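Notes from the Zirncombe end of the valley

Well, July is here and I have finally done the thing I've been threatening to do since last summer, and moved the sourdough starter out of the airing cupboard. It was getting far too lively in there! I came down one morning and it had climbed out of its jar and was making its way along a pile of pillowcases. So now it lives on the pantry floor, where the stone keeps it a good deal calmer, and I'm feeding it once a day instead of twice.

A few of you wrote in after the last issue asking about quantities, so I'll put down what I do, with the warning that I'm a home baker and not a proper one. For one big loaf I use 900 grams of flour, most of it strong white with a couple of handfuls of rye thrown in for flavour. Starter goes in at 113 grams. I know that's a silly number, it came off an old recipe in ounces and I've never had the heart to round it. Salt is 20 grams. Water I do by feel, but start with less than you think, especially if it's close and muggy out.

Mix it, leave it for 60 minutes under a tea towel, then start your folds. I do four, spaced out over the afternoon, and in between I get on with the beans or the ironing. In this weather the dough moves fast. My last loaf but one went flat as a cowpat while I was on the phone to my sister, and we ate it as toast all week (very good toast, mind). 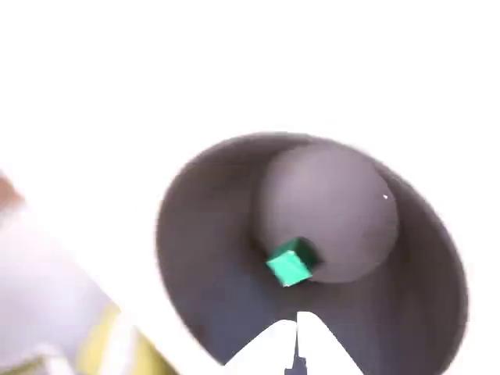
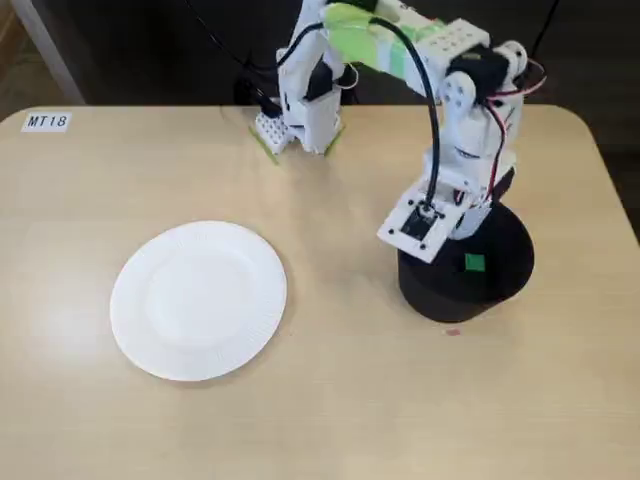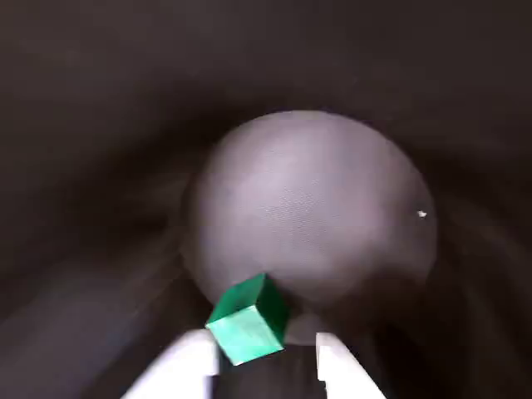
Shaping is where I still come a cropper. I flour the basket with rice flour now, which a reader put me on to, and the dough drops out nicely every time, but I can't seem to get the top tight enough. I've started doing a first rough shape, giving it a rest while I wash up, and then a second go with slightly damp hands. It's helping a bit. If anyone has a better way, do write in.

Baking is lid on, oven as hot as it goes, then lid off until the crust is darker than feels sensible. I used to pull mine out far too pale. Let it cool all the way down before you cut it, which I manage perhaps one time in five.

Next issue I want to have a go at crackers from the leftover starter, so start saving yours in the fridge. Oh, and whoever left the bag of gooseberries on my step, thank you, they've gone into a crumble.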